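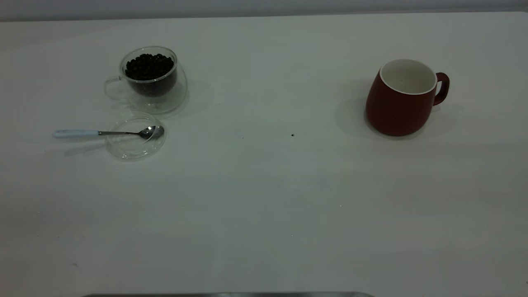

Coffee mornings move to Brunton from May

From May our coffee mornings will take place in the reading room at Brunton, and not any more in the back of the bakery in Stodau. The bakery was always kind to us, but the room has become too small. In winter we had people standing with their plates between the coats, and the ones who came with a pushchair had to turn around at the door. The reading room has a ramp, two toilets and a proper kitchen with a sink that you can fill.

We open at 10 in the morning, as before, and we close when the last pot is finished. For those who come by bus: take the 142 in the direction of Ollar and get off at the stop after the bridge. From there you walk back a little, past the garden centre, and the door is on the side of the building. Please do not use the front door, it belongs to the dentist and the patients are disturbed when we ring.

The price stays at 2 pounds for coffee or tea, and you may fill your cup as many times as you like. Cake is extra and depends on who has baked. If you would like to bake, please write your name on the list that hangs in the bakery until the end of the month. After this it will hang in Brunton beside the coat rack. We are especially short of something without nuts.

We also change the coffee. Many of you have told us, some politely and some less, that the ready ground coffee tasted of the cupboard. We have now bought a grinder and will take whole beans from the small roaster in Bradon. It is a darker roast than you are used to, so I advise you to try it first with a little milk. The grinder is quite loud. Those who sit near the kitchen will hear it, and we will try to grind before the talk begins. For the people who do not drink coffee there is black tea, peppermint tea and, as long as we have it, the apple juice from last autumn.

The first talk in the new room is about old footpaths between Bradon and Ollar, with maps which you may look at afterwards. It takes some 14 minutes, or longer if there are many questions, and last time there were many.

One more request. When we emptied the shelf in the bakery we found a blue umbrella, a pair of reading glasses in a soft case and a cake tin with a windmill on the lid. They are in a box which will come with us to Brunton. What is still in it at the end of summer goes to the charity shop in Stodau.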